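The Long Life of a Pretend Supper
Dec 11, 2018

My grandmother's good saucepan went missing every winter when I was small, and every winter it was found under the stairs with a sock in it, because the sock was soup. I have been thinking about that saucepan since November, when the toy swap opened again in the old post office at Broddale and I drove over with my sister and a trunk full of things our children had stopped feeding to their bears.

The swap takes in all sorts – puzzles, sleds, one accordion – but the first table to empty is always the play food. I had guessed it would be the building sets. My own two kept a cafe going behind our sofa for most of one year, and I must have eaten 30 imaginary breakfasts a week there, every one of them served very late. 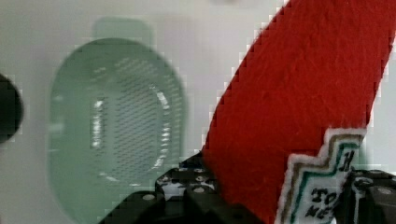 Védís Mikkelsen thinks I'm being sentimental, and she told me so over coffee. Her three played restaurant to boss each other around, she said, and the cooking hardly came into it. The youngest was always the customer and always got the bill, which once came to 405 dollars for toast.

I laughed, and then I had to admit that she had a point, and that my sister and I had done exactly the same thing. There is a good deal of bossing in a pretend kitchen. Somebody decides who sits where, and somebody is told that there are no more pancakes today, and there's usually a long talk about whether the dog may have a menu.

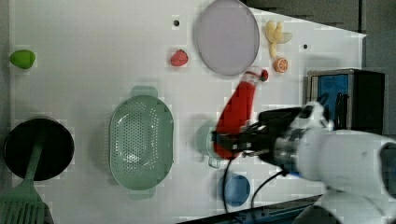

Still, when I listen in, what I hear most is borrowed talk. Children say what they've heard at real tables. Oda Aasen, who has minded children in Aststead for longer than she cares to say, can tell which families eat in a hurry by how the pretend suppers go. One little boy used to set a plate down in front of her and sigh, "Well, it's hot, anyway."

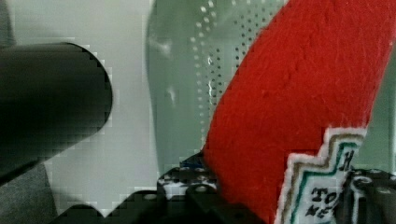
A tall see-through container.

She keeps very little out at a time, and she changes it when she feels like it. The rest lives in a cupboard with a sticky door. Paper money, she told me, gets lost by lunchtime, so in her house everyone pays in buttons.
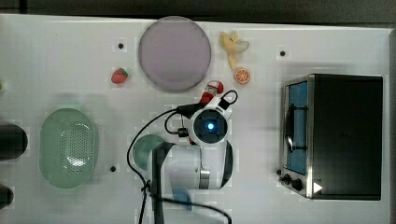
Toy fruit beside a purple plate.

We came home from Broddale with a jigsaw of 116 pieces and, I'm sorry to say, another teapot. My daughter is 14 now and says she is far too old for it. On Sunday's dishes – my turn – I found it on the drainer, rinsed out, with two cups next to it.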